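Felt

Felt is a cloth made by matting fibers together until they won't come apart again. There's no weaving and no knitting in it. You take wool (or fur, or these days a lot of plastic fiber), you get it tangled, and you keep bothering it until it turns into a sheet. I've been making the stuff in my garage for a good while now, and I wrote this entry for the Dollunetti craft pages because the old one was four lines long and two of them were about hats. Hats do come up, I promise.

How it works

A wool fiber looks smooth but it's covered in tiny scales, a bit like a pine cone, all pointing toward the tip. When wool gets warm and wet the scales lift a little. Add soap so the fibers can slide, then rub, and each fiber creeps along in one direction and gets hooked up with its neighbors. Keep going and the whole mass shrinks and thickens. If you've ever put a good sweater through a hot wash and pulled out something sized for a toddler, you've made felt. Strictly speaking you've made fulled cloth, which started out as knitting, but let's not be mean about it – the same thing happened to the fibers.

Not all wool behaves. Merino felts so fast it can get away from you. Some of the down breeds will hardly felt at all, and I once spent a whole November evening rolling a batch of Suffolk that came out looking exactly like it went in. Superwash wool has been treated so the scales don't catch, and it won't felt however hard you scrub.

Wet felt

Wet felting is the old way. You lay out thin wisps of carded wool in layers, each one crossing the one before, then sprinkle on hot soapy water and press the air out. After that comes rubbing, and then rolling. People roll it in bamboo blinds, pool noodles, bubble wrap, old towels, whatever's handy. In Central Asia big rugs and tent covers have long been made by rolling the wool up in mats and dragging or kicking the bundle along, which sounds like a lot more fun than my kitchen counter.

My teacher was Eleri Price, who ran the felting table at the Vurnuldale fair, and she made us do the pinch test before we were allowed to stop. You pinch the surface and lift. If single fibers come up between your fingers, you keep rubbing. If the whole sheet lifts as one, you can go on to fulling, where you throw the piece down hard on the table over and over to shrink it. Kids love that part! I do too.

Needle felt

Needle felting skips the water. The needles have little notches cut along the edges, and when you stab them into wool they push fibers down and leave them there. Factories had machines doing this long before hobby people picked it up, with whole beds of needles going up and down on a moving sheet. At home you use one needle and a block of foam, and you will stab yourself. I keep bandages in the same box as the needles. It's a great way to make small solid shapes like birds and acorns, and you can fix your mistakes by simply jabbing more wool on top.

Pressed felt and craft felt

Most felt you'll meet in daily life came out of a factory. Pressed wool felt is made with heat, moisture and pressure, and it comes in everything from thin sheets to slabs you could build a step out of. It goes into piano hammers, polishing wheels, gaskets and the pads under chair legs. The cheap colored squares in craft stores are usually polyester or acrylic, needled and sometimes bonded with a bit of heat. They don't fray and they cost next to nothing, so they're fine for puppets and costume ears. They do pill like crazy. There are blends too, and a wool and rayon mix is what I hand to beginners who want to sew with felt – it cuts clean and it isn't scary to waste. 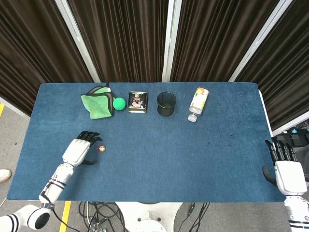
Table felt deserves its own few lines, mostly because people mix up the names. The cloth on a pool table gets called felt by nearly everybody, but it's a woven wool (or wool and nylon) that has been fulled and sheared, and real felt would be too slow and too soft under the balls. Card tables are a different story and you'll find all sorts on them. For a work table or a display I like real felt or a felt mat, since things don't skid on it and they make less noise when you set them down. The trouble is stains. A blue felt mat with a scattering of small dark spots on it, like the one in the photo, is what you end up with sooner or later on any table that gets used, and a plain flat color doesn't hide much. Blot a fresh spill, never rub it, and stay away from hot water if there's wool in there, for reasons that should be clear by now. For old marks I try cool water with a drop of dish soap, and if that fails I turn the mat over.

Hats

Okay, hats. Hat felt comes in two main sorts, wool and fur. Fur felt is made from the soft underfur of rabbit, hare or beaver, and it's lighter and tougher than wool for the same thickness. The fur is blown onto a big cone, soaked with hot water, and shrunk down step by step into a hood that a hatter can steam over a block. For a long stretch of history the fur was treated with mercury compounds to make it felt better, and plenty of workers were badly poisoned by it, with tremors and mood changes that followed them for life. Whether "mad as a hatter" comes from that is something word people still argue over.

Olanrewaju Afolabi taught a blocking class I took at Bruver, and the thing I remember best is how much steam he used. I'd been giving my hoods a polite little puff from an iron. He had his so wet and floppy they looked ruined, and then he pulled them down over the block in one go and tied the cord, and there was a crown.

Caring for felt

Brush it dry with a soft brush. Store wool felt clean, because moths go for the dirty spots first. Don't hang anything heavy from it, as there are no threads running through to hold the shape and it will stretch and stay stretched. Small holes in wool felt can be needled shut with matching fiber, and if you do it from both sides the patch is hard to find afterward.

For buying, check the fiber content and the thickness, and ask for a swatch if color matters to you. My own go-to is the Herrero sheet at 30 percent wool, with the thicker stuff saved for slippers.

See also: Fulling; Carding; Boiled wool; Baize; Yurt

Last edited 3 October 2024. I still owe this page a section on dyeing.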